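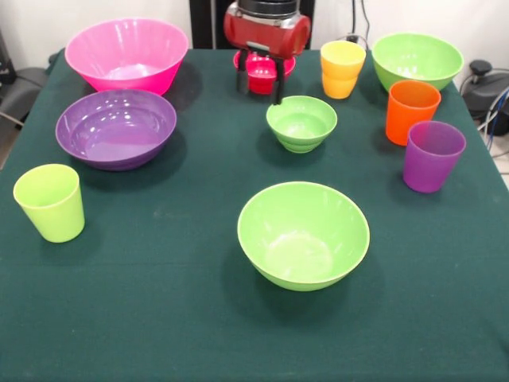 Site Visits

An afternoon at Linano's demo day, and the gripper I kept going back to
August 6, 2020

I wasn't going to go. The drive out to Rosenthal is long, the road is being dug up all summer, and I'd already sat through one "collaborative automation" morning in July that was mostly slides. But Linano promised that anybody who came could get their hands on the Ater starter kit, and I've been curious about that thing ever since they started advertising it. So off I went, mask in my pocket, terrible coffee in the cup holder.

They were letting people in by time slot, and mine had me, two folks from a packaging company and a high school robotics teacher who asked better questions than any of us. The building is an old printing works (you can still smell the ink on the stairs!) and the demo stations are spread over two floors. I'll skip the palletizer, which I've seen at other shows, and the label inspection station, which was down for most of our slot.

The Ater table was upstairs. If you don't know the kit, you get the gripper, the control software, a box of tableware to practice on and a cloth to go over whatever table you've got. The arm is separate, which I wish they'd put in bigger letters on the order page. I liked the practice set right away. Bright plastic bowls and cups, all different sizes, scattered over a dark green cloth with plenty of room between most of them, and the red gripper going in at the back for a reddish-pink bowl. The fingers are black and point straight down, and on something with ribs down the side like that bowl you can still follow what they're doing.

And everything is shiny! I asked Yi-an Cho, who runs the training side at Linano, whether they'd picked glossy plastic on purpose, and she said yes, very much so. Overhead lights leave bright spots on the rims and down inside the bowls, and a vision system that was tuned on matte blocks can get into all sorts of trouble with that. She'd rather have customers meet the problem on day one with a cheap cup than three weeks in with their own parts. Fair enough. There are three green bowls in the layout too, a small one, a medium one and a big one, so telling it "the green bowl" won't get you very far.

The software is called Kurolari and I have mixed feelings. Setting up a pick is quick, I managed my first one with hardly any help, and the screens are in plain words. Changing the grip width afterward means backing out through two menus, though, and I lost my settings doing it. The teacher lost hers as well. Yi-an wrote it down, for what that's worth.

Other gripes: the cables. They hang down the wall behind the table and there's another bunch off to the side, one of them blue, and in my shop somebody would have a foot through those by lunch. I'd want a proper cable run before I let anyone near it. The cloth creases, too, and I'd like to know how it looks after a winter of sawdust.

They're asking 500 a month for the rental, with the practice set and 19 lessons included, and you can send it back after the first month. For a school I think that's still steep. For a small shop like mine that wants to find out whether picking is even worth automating, I'm tempted. I took the order form home and it's on the fridge.

If you go, ask for an afternoon slot, park behind the building and bring your own coffee. Stairs only to the upper floor, by the way, the elevator was out.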